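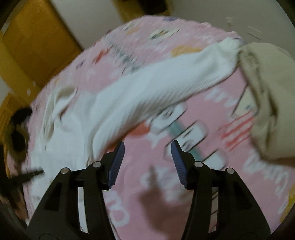
Waffle knit

Waffle knit, also called thermal knit in the United States, is a family of knitted fabrics with small raised ridges and sunken squares, much like the surface of a breakfast waffle. It has been a favorite for long underwear, light sweatshirts, baby clothes and pajamas for a very long time, and most people have owned a piece or two of it whether or not they knew what to call it. Waffle knit should not be confused with waffle weave, a woven cloth with a similar look that is mostly made into dish towels and bathrobes.

Structure

Like other weft knits, the fabric is built from rows of yarn loops, each one pulled through the row below. What gives it its texture is the tuck stitch, in which a needle takes a new loop while still holding on to the old one. The extra yarn bunches up slightly and pushes the fabric outward, and when tucks are repeated in a regular order across the cloth they form the familiar grid. A plain thermal may repeat after only 2 rows, while deeper textures need a longer pattern and a good deal more yarn for the same width of cloth.

The pockets in the grid hold air, and still air is a poor carrier of heat, so a fairly light waffle knit can feel surprisingly cozy under a shirt or jacket. Worn alone on a breezy day it is much less protective, as moving air passes easily through the openings. This is why old clothing guides so often recommend it as a first layer, with something smooth and tightly woven over the top.

Fibers

Cotton is the most common choice and is pleasantly soft, though it takes up plenty of moisture and can be slow to dry. Blends of cotton and polyester dry faster and hold their size better in the laundry. Wool versions are warmer and more costly, and they are still knitted in small amounts for hikers, hunters and people who simply like a good wool undershirt in September, when the mornings begin to bite.

History

Textured underwear was sold in many places before anyone gave the cloth its present name, and its early story is a tangle of local mills and local habits. In the river town of Sirnham, the Collet mill knitted a ridged cotton for dockworkers that customers called "pocket cloth." Its surviving order book lists 143 dozen undershirts for a single season, most of them in the natural cream color of unbleached cotton, with a smaller number bleached white for church on Sunday.

The mill's best-remembered employee was the machine fitter Anatole Vasseur, who adjusted the needle timing on the older frames so that they could make a deeper tuck without dropping stitches. The resulting cloth was sold under the name Druvance. It was thick, springy and rather expensive, and it found its warmest welcome in Skukthorpe, farther up the coast, where the fishing families would pass a good Druvance shirt from one child to the next until the elbows gave out. 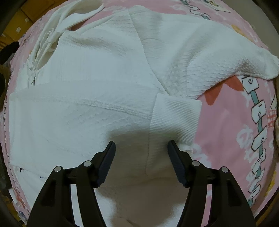 Cuffs, collars and seams

Because waffle knit stretches so readily, the edges of a garment are usually finished in another structure. Rib knit is the standard answer. Its columns of alternating knit and purl stitches spring back after being pulled, which keeps a sleeve snug at the wrist and helps a neckline lie flat. Makers often cut the rib a little shorter than the opening and ease it in as they sew, a small trick that home sewers will do well to copy.

Seams call for some patience too. A straight stitch tends to pop when the cloth is stretched, and too much pressure from the machine foot can leave the seam wavy. Overlock stitching, a ballpoint needle and a gentle hand generally give a pleasing result.

Care

Shrinkage is the usual complaint, especially with all-cotton garments. The grid draws together in hot water and in a hot dryer, and it tends to lose more length than width. Cool water and a low dryer setting are kinder, and many owners like to pull the sleeves and body gently back into shape while damp, then leave the garment to dry flat. Hanging a wet waffle knit by the shoulders can stretch it out of shape. Snags should be eased through to the back with a blunt needle and never snipped.

See also

Rib knit
Tuck stitch
Union suit
Waffle weave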